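Pens, paper cups and my white table: your questions

529 shares 137 comments

I get the same handful of emails every time I post about drawing on paper cups, so I've put my replies in one place. Ask away in the comments if yours isn't here and I'll add it when I get a minute (usually about ten at night with a biscuit).

Which pen do you use?

A black one, mostly! I've tried loads and I keep coming back to a plain black pen with a fine point. I had a long Lelo phase, and I still like them for addresses and shopping lists, but on a cup the line came out a bit thin for me. The Jorkine ones are lovely and dark. Sowmya Palaniappan, who runs our cup evenings with me, swears by a soft pencil first and pen over the top, and hers are much neater than mine.

What sort of cups?

Plain white paper, no pattern, no ripples. The Clovix ones come in boxes of 600, which sounds mad until you've had a whole youth group round. Smooth ones are easiest. Some have a slightly waxy coating and the ink just sits there looking at you, so buy a small pack before you go for the big box.

My ink smudges. Help?

Leave it longer than you think! I give mine ten minutes and then go off and do something else so I'm not tempted to poke it. If you're left-handed, turn the cup towards you as you go and work from the right.

How do you keep the cup still?

Two fingers inside, pushing outwards, and turn the cup instead of your wrist. You can also slide a second cup inside the first, and it stiffens up nicely. Mārtiņš Kazlauskienė wrote in to say he fills his with rice. I tried it and it does work, but I was finding rice in February that I'd spilt before Christmas.

Can you still drink out of them?

I don't, and I'd say keep the drawn ones for pencils, sweets or seedlings. If you really want a name on a cup for a party, write it low down, well away from the rim.

Isn't a white table asking for trouble?

Oh, completely. But I can see every crumb and every stray mark, and the light bounces about so I don't need the lamp on till teatime. I wipe it with washing-up liquid and warm water. For pen I use a dab of Langlois cleaner on an old sock, and I try it on the underside first. My only real rule is that the lid goes back on the pen before I get up.

How much do you keep out at once?

Next to nothing. A pen, a marker and one cup, and the rest stays on the shelf until I want it. I used to have every pen I owned spread out and I'd spend half the evening choosing.
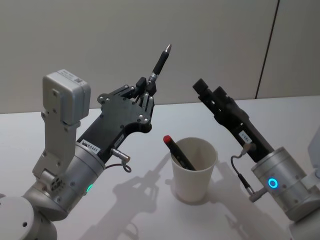 Start with a single line round the bottom and see where it takes you. If it goes wobbly, turn it into waves, I've done that more times than I'd like to admit!

1,997 likes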